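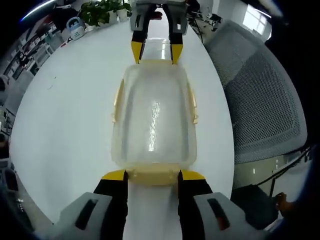 Clarnham, March

Yellow tint on clear plastic food boxes - can it be shifted?

Posted by abernathy_attic

I've got a stack of clear plastic boxes with the little clip tabs on the long sides, and every one of them is going yellow. I do mean clean ones. Stand one empty on a white table and it looks faintly like weak tea, and the rim is worse than the rest, much thicker looking and more yellow. The taller round tubs have gone cloudy as well.

I've tried washing up liquid, then bicarb paste left on for 20 minutes, then a long soak in white vinegar, which made the kitchen smell like a chip shop and did nothing else. We eat a lot of curry, so I suppose that's half of it, but some of these have only ever had flour in them! Is there something that works, or do I give up and buy the Peleron set in Ellstead? It's 22 quid for seven and I'd sooner not.
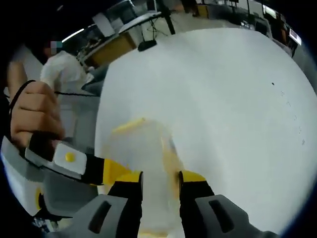

marrowfat7

Frosted tubs won't come back, sorry. Mine went like that after years in the dishwasher and it's the surface itself that's scratched, so no amount of soaking helps. Curry stains are different - rub in a bit of cooking oil, wash it off with hot soapy water, then leave the box on a sunny windowsill for a day or two. I've rescued plenty that way. For the flour ones I'd guess it's just old age in the plastic. If the clips still hold I'd keep using them for dry stuff.

pegbag119

just chuck them, life's too short

Tilly_Ellstead

Don't chuck them! Buttons, seed packets, screws, all sorts. And try a denture tablet in warm water overnight, it got the tomato out of mine but left the rim as it was.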